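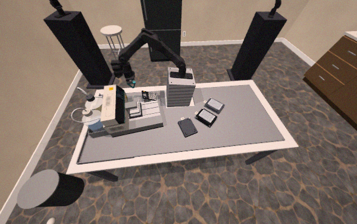

The floor that came up in buckets

When Fouad Abdelaziz bought the old dairy in Prolbridge, the kitchen floor was under two layers of lino and a skim of cement. He wanted to put down tiles. A corner of the cement came away under a crowbar, and beneath it was stone, laid in uneven pieces with wide joints between them. He stopped ordering tiles that afternoon.

Stone floors of this kind were common in the valley between Prolbridge and Gosbridge. Farmers cleared the stone from their fields each spring and used what they had. The flat pieces went indoors, the rest went into walls, and anything too round for either was tipped into the river bank below the mill. Few of the floors were written down anywhere. Most were covered over when people began to want something warm to stand on.

Abdelaziz spent April on his knees. The cement came up in lumps the size of a fist and he carried it out in buckets to a skip in the lane. He used a bolster and a light hammer near the stone and nothing electric. "I tried a breaker for ten minutes," he says. "It split a piece right across. You can still find it, by the back door."

The joints were the slow part. The old filling was lime and river sand, and in places it had gone to powder. He raked it out to a finger's depth, brushed the gaps and wetted them, then packed in new lime mortar with a narrow iron. Each patch stayed under damp sacking for 4 days. If lime dries too fast it cracks, and the kitchen gets the sun until early evening, so he hung a blanket over the window as well.

The sand mattered more than he expected. Builders' sand from the yard gave a grey joint that looked like a car park. A quarry at Wukow sold him a coarser, browner one, and the colour settled down well as it dried. He had asked for 400 kilos and ended up fetching another load.

There was no damp-proof layer under the floor and he has not added one. The ground below is packed earth and ash, and moisture comes up through the joints in wet weather and goes off again. Rugs stay rolled up from November. He sweeps daily, mops with plain water and keeps vinegar well away from it.

The job cost him a little over 500 pounds, not counting his own time or his knees. The table rocks wherever he puts it, so there is a folded beer mat under one leg. He has started on the passage to the scullery, where the cement is thicker.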